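Vitby library to close for floor work in July

The Vitby branch library will close for most of July while the floor in the main reading room is replaced. The town council approved the work at its last meeting.

The reading room floor is original to the building. It has lifted in several places near the front desk, and staff have kept two of the aisles roped off since the winter. The contractor, Nogueira, will take up the old covering, level the base underneath and lay new flooring across the whole room. The children's corner and the hallway to the restrooms are included in the job. The basement is not.

The room measures 3,915 square feet, and every shelf in it has to be moved. Staff will begin boxing books during the last week of June. Large print and local history will be packed first. The branch will stay open during that week, but some shelves will be empty and the study tables will be folded away.
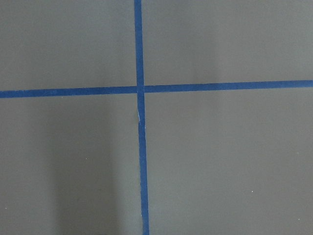
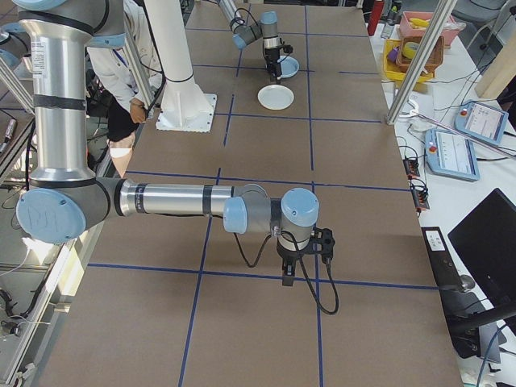 Holds that would normally be picked up in Vitby will go to the Haltivthorpe branch during the closure. Patrons who would like their holds sent somewhere else can change the pickup location online or call the front desk before the doors close. Haltivthorpe will stay open until 8 p.m. for the month, two hours later than usual, and will add 20 parking spaces in the lot behind the building.

The outside book drop in Vitby will be locked. Items checked out from Vitby after the middle of June will not be due until August, and no late fees will be charged on them. Items borrowed through interlibrary loan keep their original due dates.

The summer reading program will go ahead as planned, with 353 children signed up so far. Story time moves to the Jarano community center at 10 a.m., in the room to the left of the main entrance. Reading logs can be turned in there or in Haltivthorpe. The teen book club will skip its July meeting and meet again in August.

The council also discussed replacing the lights in the reading room while it is empty. That work was not part of the bid and was put off until next year's budget.

The branch is expected to reopen in the first week of August. The computers may take a few days longer, as the network cables under the old floor are being rerouted. Meeting room bookings for August are being accepted now, and groups with a July booking will be contacted by phone.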